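How to sort your household recycling without buying a "system"

Every August the stores fill up with sorting kits. The Balosance set was 112 dollars when I looked, and what you get for that is containers. I have my doubts about anything that promises to change your habits by being a nice color. You can do the job in an afternoon with what you own.

Step 1. Read your town's list

Get the current one, from the town itself. The chart printed on the Flalo box is generic and lumps in cartons, which Akatcombe stopped taking. If an item isn't on the list, it goes in the trash, however recyclable it looks. Wishing doesn't help the people at the plant.

Step 2. Save everything for one week

Don't sort yet. Pile it in a corner and see what you really throw out. Ours was mostly cardboard – I would have sworn it was bottles.

Step 3. Pick your containers

Open tops get used. Lids, flaps and foot pedals get ignored by the second week, in my experience. Colors are fine if everyone in the house agrees what they mean. 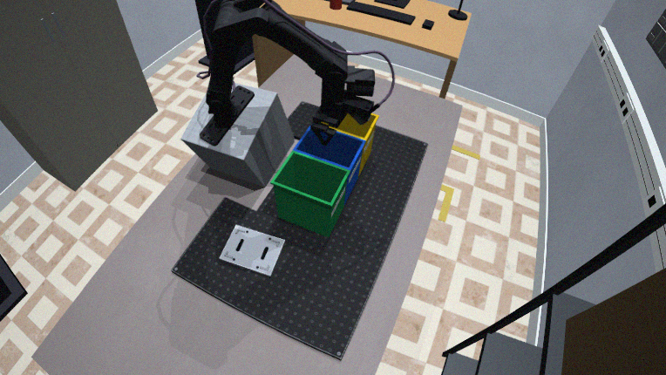
Step 4. Put them where the mess is made

That usually means the kitchen, close to the sink. A bin in the garage is a bin you walk to in the rain with one yogurt cup. I don't believe anyone keeps that up.

Push the bins together so nothing drops down between them, and put the one you fill fastest nearest the door.
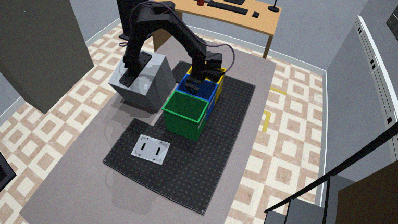 Green, then blue, in a close row.

Step 5. Rinse, but not much

A quick swirl with leftover dishwater is plenty. Oğuzhan Tokgöz wrote in to say he runs his cans through the dishwasher. I'd skip that. Labels can stay on unless your list says otherwise.

Step 6. Check again after 36 days

Odd number, I know – it covers a full month of pickups here plus a few days of slacking. If one bin is always empty, get rid of it. Semeniuk sells a sorting app that is supposed to track all this for you. I tried it and went back to looking in the bin.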